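Visit report: Zakulmont streaming operations center, Vuststead

Zakulmont carries live basketball for regional leagues and opened its Vuststead operations center to subscribers and trade visitors on 3rd April. I took the second tour of the day. The group was limited to 14 people and the route took a little under two hours, with a stop in each of the ingest room, the encoding floor and the support desk.

Ingest comes first. Each arena sends two feeds over separate carriers, and the receiving software compares them packet by packet. When one feed drops, the other takes over inside 200 milliseconds. We were shown a forced failure on a test channel. The picture held, and the audio clicked once.

The encoding floor is smaller than I expected. Every game is cut into six quality levels, the lowest meant for phones on weak connections. Segment length was shortened to two seconds in March, which brought the delay behind the arena clock down but raised the load on the delivery servers.
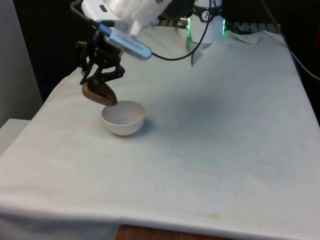 Delivery is contracted out to Oladwood, which runs caches at 600 sites. A wall display showed requests per region during a replayed playoff game. The curve stays flat through the third quarter, then climbs steeply in the last six minutes of play. Most of that climb is single-game buyers, who are sold a late-entry pass once the fourth quarter starts. The peak on the replayed game was 2,857 new sessions in one minute – every one of them needs a payment check and a location check before the first segment is sent.

The location check is the weak point. Blackout rules are stored as a table of postal codes per team, and the table is updated by hand from league notices. A viewer near a boundary can be refused a game that the rules allow. Support staff can override the result for one game, but the override does not carry over to the next.

Kelmendi supplies the billing system. Refunds for a failed stream are automatic if the session log shows more than four minutes of lost video in the final quarter. Shorter gaps need a ticket.

The tour ended with questions in the break area. Most concerned blackouts, and one concerned the condensed replays, which go up an hour after the final buzzer.

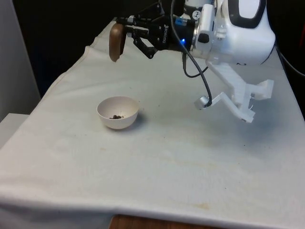 One subscriber in the group objected that four minutes is too long a threshold, as a close game can be decided in the last 30 seconds, and asked for the limit to be tied to the game clock. The guide wrote it down and said the session log does not currently record game time.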